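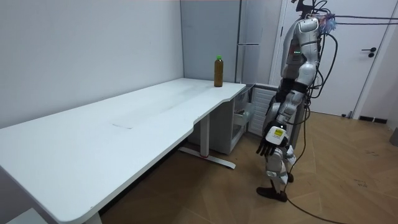 Fig. 4. Standing position at the right end of the desk, arm down.

17 February 2019 | by the Grovness build log
Filed under: Humanoids, Home Builds, Set-Up Guides

Section 4: Getting the arms up to the desk

I'm assuming you've finished the hanging and wiring section and your robot is on its feet. Mine runs the Fotanus arm controller, so if you went with the Verschueren board your menu names will be a little different (the order is the same, though!).

1. Park the robot at the end of the desk. I leave a small gap so the hand can hang past the corner.

2. Run the floor cable out behind the robot and off to one side. Don't loop it around the foot bar, I did that all through January and hated it.

3. Open the arm page and set the speed limit to 300. The default is 1000 and it's way too much for a first lift.

CAUTION: Keep your own hands off the desk corner while the arms are powered.

4. Load pose 46, then press Hold. 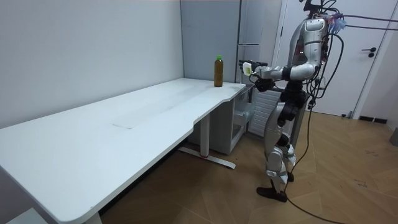 5. For your first grip, pick something small and light, nothing you'd cry over. Keep both hands clear of the desktop until you've saved the pose.

Note: if the controller throws error 633, the wrist offset is missing. Go back to the Zurnerness calibration sheet, type the offset in again and restart from step 3.

6. Save, lower the arms slowly, and check the overhead cables for slack before you run it again.

We use cookies to remember your settings. Accept | Manage preferences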